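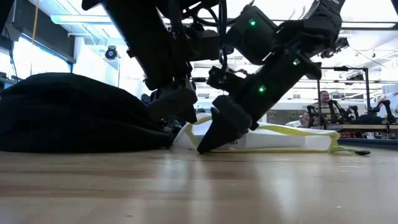

Unit 4 covers how a soft bag is sized, cut and priced before any sewing starts. Most of you have handled finished bags all your lives, and few have had to say what goes into one. Take a large black fabric bag sitting on a wooden table. Sitting as it is, it makes a broad, rounded mound, and the cloth gathers into shallow folds toward one end. Those folds are spare cloth, and spare cloth has been paid for. A white pouch with yellow-green trim lying flat next to it shows the other case: flat, it can be measured with a ruler in a few seconds. The bag can't. These notes explain how we measure things that won't lie flat, and how the numbers end up on a cost sheet.

4.1 Terms

Body: the main panel or panels that hold the load.
Gusset: a strip set between two panels to give depth.
Ease: extra cloth beyond the size of the load, so that the bag can be filled and closed.
Allowance: cloth outside the stitch line, taken up in the seam.
Drop: the distance from the top of a strap to the opening of the bag when the strap is pulled up.
Yield: the number of bodies cut from a given length of cloth.

Students mix up ease and allowance every year. Ease is inside the finished bag and allowance is hidden in the seam. If you write one where you mean the other on the cutting sheet, the bag comes out the wrong size and the sheet still adds up, so the mistake is hard to find later.

4.2 Measuring a soft body

Do not measure a soft bag as it stands. Turn it inside out, find the seams, and measure along them. For a bag with a gusset, measure the gusset first. Its length should match the edge of the panel it is sewn to. If the two differ, either the panel was eased in at the corners or one of your measurements is off. Take both again before you decide which.

Ilse Koster's method, which we use in the workshop, goes in this order:

Gusset length and width.
Panel height at the center.
Panel height at both sides.
Opening, closed and then stretched.
Straps, from seam to seam.

Write down the center height and the side heights separately even when they are the same. Panels with a curved base will differ, and you will want the record.

4.3 Shape when partly filled

A stiff bag keeps its outline at any load. A soft one spreads at the base and slumps at the top. This matters for two things: how much shelf or locker space the bag needs, and what the buyer sees in the store. A body cut with a lot of ease looks generous when full and tired when half full. Thijs Lambrechts will bring several Bimirton samples to the workshop so that you can compare the same pattern in two cloth weights.
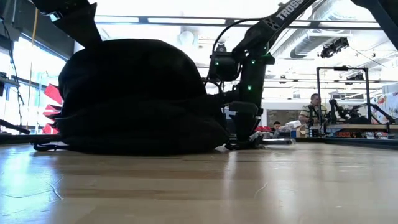

Fig. 4.2. Soft body on a table: domed top, bulging middle, and a lower section that spreads to the right. Note the strap with the looped end lying on the wood at lower left.

When you sketch a soft body for a cost sheet, draw two outlines, one at rest and one full. The resting outline does not need to be exact. The full outline does, as it is the one the carton size is worked out from.

4.4 Straps

Straps are priced by length, and the length on the sheet is the cut length. It includes the part folded back to make a loop and the part caught in the seam. A common error in last June's papers was to give the visible length only. On a single bag the difference is small. On an order of 2000 it is a real amount of webbing, and someone has to go back and order more at the short-run price.

For a looped end, add twice the loop depth plus the overlap for stitching. For a plain end caught in a seam, add the allowance. If there is hardware, measure with the hardware in place and then check that the webbing fits it without curling at the edges.

4.5 Worked case: the Vavden order

The Vavden order was for 613 bags in a single color, with a gusset and two straps. Koen Hermans prepared the first cost sheet. He took the yield from a full roll and treated the last roll as if it were full as well. It was a part roll, and the gussets would not fit beside the bodies on what was left.

The fix was to cut the gussets across the cloth on the last roll. That changes the stretch, so those bags had to be kept together and checked as a separate lot. Arnout Van Hecke's revised sheet lists the lots on separate lines, and that is the layout you should copy. The original and the revised sheet are both in the course folder. Read them side by side before the workshop.

Points to look for:
Where the original sheet first mentions roll length.
Which line carries the cost of the extra checking.
How the strap length is stated on each sheet.

4.6 For the workshop

Bring a soft bag of your own that you don't mind turning inside out, a tape measure, and the blank cost sheet. Work in pairs. Each partner measures both bags without looking at the other's figures, and you compare afterward. Where you disagree, measure again together and record both the old and the new figure.

Reading: Kemano pattern notes, section 2. The Mertens price list is for reference only and you will not be asked to learn it. Questions about the cost sheet go to Jasper Dijkstra.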